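Working Rules for a Shared Robot Room
Student project report, Somis group
March, by the Somis project group
Reading time: 2 min

Our project had the task to write simple safety rules for a room where several students use the same robot equipment. We read the old rule sheet of the Drenance lab and compared it with the log of 240 work sessions. In 74 of them a rule was missing or was not clear.

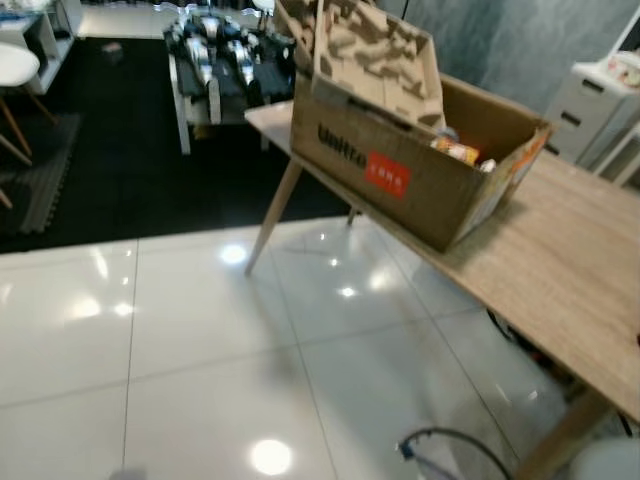
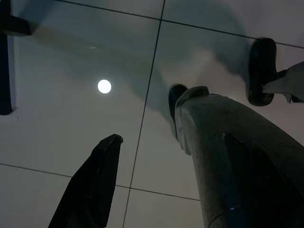 The first picture has a table with an open cardboard box, and a black cable on the tiles under it. The second looks up past the gripper fingers to the ceiling.

Who may start the arm when two students are in the room?

Only the student who is written in the log as operator. The second student stands outside the marked area and keeps a hand near the stop button. If they want to change roles, they first stop the arm and write the change in the log.

We also propose that cables are kept out of the walking way, and that finger pads are checked before each session. A worn pad must be noted and replaced before the next lifting task. The draft is now with the Nikham workshop, and their remarks will be added in version two.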